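## 4. Getting your small claims packet ready to file

I put this section together after filing my own case against a contractor in Tistlow, so the order below is the order that worked for me. I'm not a lawyer, and court rules differ from county to county – check your clerk's website before you print anything.

1. **Write down the full legal name of whoever you're suing.** I had "Brivdale Remodeling" on my form, and the clerk handed it right back. You want the name on the state business registry, plus the registered agent's address.

2. **Settle on one number.** Mine was $840, made up of a $500 deposit and $340 in extra charges. If you can't point to a piece of paper for part of your total, think hard about leaving that part in.

3. **Send a demand letter first.** Keep it to one page. Say what you're owed, why, and the date you want it by, then mail it in a way that gets you a receipt.

 > **Note:** Leave out the insults. I wrote two versions and only mailed the second, and I was very glad of it when the judge read it out loud.

4. **Sort your papers by date.** Contract on top, then payments, then messages. I did all my sorting at home in the evenings, a little after supper each night, and it took most of July.

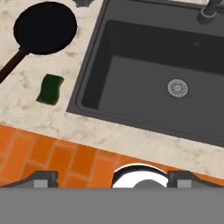 *Kitchen counter with frying pan and sponge*

5. **Make 2 full copies of everything.** The court keeps the original, one copy goes to the other side and the last one is yours. Number the pages by hand so everybody can find page six when you say "page six."

6. **File and pay.** The Skomthorpe window gets crowded after lunch, so I went at 8:30 in the morning and was out by nine. Ask for a stamped copy before you walk away!

> **Caution:** Don't serve the papers yourself. In my county it has to be an adult who isn't part of the case. My neighbor Aurelio Bustamante did mine, and he signed the proof of service the same afternoon.

Once that proof is filed, write your hearing date on the front of your folder and go on to Section 5.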